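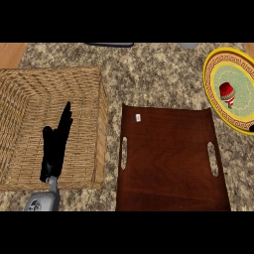
October, 4:40 pm. Darkau county primary file, second pass. Voter list merge finished: 867 precinct rows in, 72 rejected for missing district codes. Reran the turnout model on the rest with the Jakubowski weights, seed 205. Incumbent share barely moves, challenger share drops in the rural precincts.

Ramesh Bhardwaj wants the runoff case split out before we touch the ad spending data. Still to do: fix codes by hand, recheck absentee totals against the clerk's sheet.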